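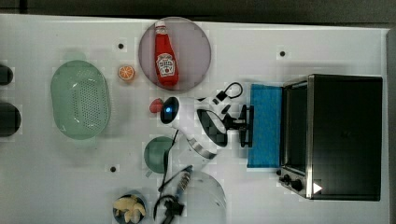 *Issue 41, October 2024*

Guests who stayed at the holiday apartments of Fusutholm this summer have chosen Wetodell as their favorite place to stay. The result was published in the company's newsletter for members, together with the plans for the next season.

The vote was open to everybody who spent at least two nights in one of the company's five holiday villages. Each booking gave the right to one vote, so a family of six had the same weight as a person who traveled alone. In total, 1186 votes were received. Voting started in June and was closed when the summer season ended.

Wetodell is the smallest of the five villages. It has 41 apartments, all on the ground floor or one floor above, and it lies a short walk from the lake. Many guests wrote that they liked the quiet evenings and the late check-out, which was moved to noon this year. Others wrote about the path to the swimming place, which has new lights. A few were less happy with the parking, and the company says it has read these comments too.
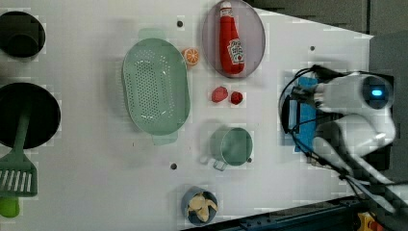 The second place went to Issa, which was the winner of the last vote. Issa is popular with families with small children, and it received the most votes from guests who stayed a full week or longer. Konda came third. It was opened again in June after a long renovation, and for this reason the company did not expect so many votes for it.

The difference between the first and the second place was small. For several weeks Issa was in the lead, and Wetodell passed it only near the end, when the votes from the late summer guests were added.

Guests were also asked what is most important for them when they choose an apartment. The most common answer was a kitchen where one can cook a real meal. After this came good beds, and then a short distance to a food store. Swimming pools were mentioned less often than in earlier years. Internet connection was mentioned mostly by guests who work during part of their stay.
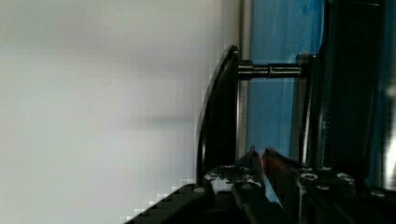

Fusutholm will use the answers when it decides what to repair and what to buy during the winter. At Wetodell, the parking area will get more places and a better surface. At Issa, the playground will be moved away from the road, and the laundry room will be open until ten in the evening. No larger work is planned at Konda.

Prices for members will stay the same in all villages until the end of spring. For the summer weeks, the prices will be published together with the new calendar.

Members who took part in the vote will receive a discount code for two nights outside the high season. The code is sent by e-mail and can be used in any of the villages, but not together with other offers.

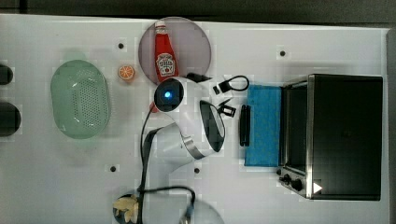 ## Booking for next summer

Members can book from the first week of the new year, and other guests two weeks later. Those who want the same apartment as this summer should write the apartment number in the message field. The company will try to follow such wishes, but it can not promise them for the high season.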